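Troldale Shop Notes
Home Reviews Opinion Forum Log in
Search this site Go

Rent the arm, skip the brochure

Ok so Netesthorpe finally has a rental plan for its bench arm and my inbox is full of people asking should they. Short answer yes, for a month. Long answer below, written fast, I have a fixture to finish.

The deal. 435 a month, arm, wrist camera, two-finger gripper, the teaching software. Setup visit is extra, 337, and you can refuse it. Refuse it. Capucine Cordier in our shop got the thing bolted down and moving before lunch with the printed guide and a 6 mm hex key. The guide is good. Whoever wrote it has been in a real shop.

What you don't get: spare fingertips. This is my main gripe so I'll put it here and not at the end like the polite reviews do. The tips wear. Everyone who has run a gripper on metal parts knows the tips wear. And the Judance tips that fit this plate are sold as a seperate kit, and the kit isn't on the rental page at all, you have to phone. I phoned. Twenty minutes of music. A rental that charges monthly and leaves out the one part that gets eaten is a rental with a second bill hidden in it. Just put two sets in the box and charge me 450. I would not have blinked.

Now the brochure. "Handles any small part out of the box." No. It handles blocks, caps, bottles, anything with a decent flat or a fat curve. We do odds and ends here, small batches, bent wire, tube, clamps, bits that come back from customers in a bag. Wire is where sales talk goes to die. It's shiny, the camera doesn't like shiny. It's thin, so being off by a hair means the fingers close on air. And it springs. Évan Ferrand spent most of a week in August teaching it one wire pick. One. He got there, and he was pretty proud, and I was proud of him too, but that's Évan's week, and his week isn't in the brochure's price.

Compare the Mac Suibhne unit we had on trial before. Heavier, uglier, 800 a month, no wrist camera unless you beg. But the people on the phone asked what we were picking before they quoted. First question. And then told us wire would be slow! Lost them the sale, sort of, since we went cheaper. I still think about that call. I'd send a friend to them if the friend had money.

Odette Guillot disagrees with me on all of this, for the record. She says a rental is for finding out, so what if it takes a week, you found out. Fair. She also says I'm cheap. Also fair. Her point is that the Netesthorpe software lets you redo a pick by hand, dragging the arm, no code, and that's worth more than a nice phone call. She's right that the hand teaching is the best thing in the package. You grab the wrist, you move it, press the button, move it again. My nephew could do it. Saving is clumsy (why are there two save buttons) but fine.

Wrist camera, mixed. You want it, don't rent without it. But the gripper's own housing eats the top of the view and close up anything at the tips is right in its face with the background gone to mush. For lining up a pick by eye you learn to live with it. For the automatic part finder, which is the bit they charge for, it got lost every time two dark things overlapped. Turn your bench lamp down, it helps more than anything in the settings menu.

What I want from these companies is boring. Test it on ugly parts and publish the result. I don't care about a video of a cube going in a bin 100 times, I've seen the cube. Send me a bad hour with tube and wire on a cluttered bench, fails left in, and I'll trust the other numbers.

Corentin Fleury asked if we're keeping ours. One more month, then I'll see what the tips look like. If I'm on the phone again for a second kit it goes back in its crate, and the crate is in my way allready.

Comments open till I get sick of them.

Contact: Anatole Vasseur, Troldale Shop Notes © Troldale Shop Notes Back to top

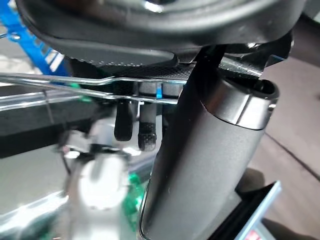
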